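Re: [media-access] Council shuts Lokomis Radio out of the budget briefing

On 30/08/2026 Dwayne Villanueva wrote:
> Has anyone heard why Lokomis was left off the list? The Wetska
> council invited 17 outlets and we have been going there since
> the station opened. The press office answers me only that
> "places were limited". The room has 40 chairs.
> Dwayne

Dear Dwayne, dear all,

I asked the same question to the press office and received a little more. They say the list was made in July by Tiongson, the agency which handles their media work, and that the council staff did not check it before it was sent. I can not confirm this from a second source, so please do not print it yet.

Two other newsrooms were also missing, so it makes 3 together with yours. The Flumach paper was one of them, but they were added after their editor telephoned the mayor's office — I have this from the editor directly. I would like to know if the same offer was made to you.

My proposal is a short letter, signed by all who wish, asking for the written rules of accreditation. I do not want that we accuse somebody of favouritism before we see these rules. If you want your name under it, write to me off list.
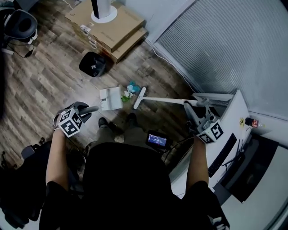 Posted by Wumpini Adjei | 31 messages in this thread

One correction to my earlier message: the briefing was recorded in full, and the clerk has promised me the audio. I will share the link when I have it.

Kind regards,
Wumpini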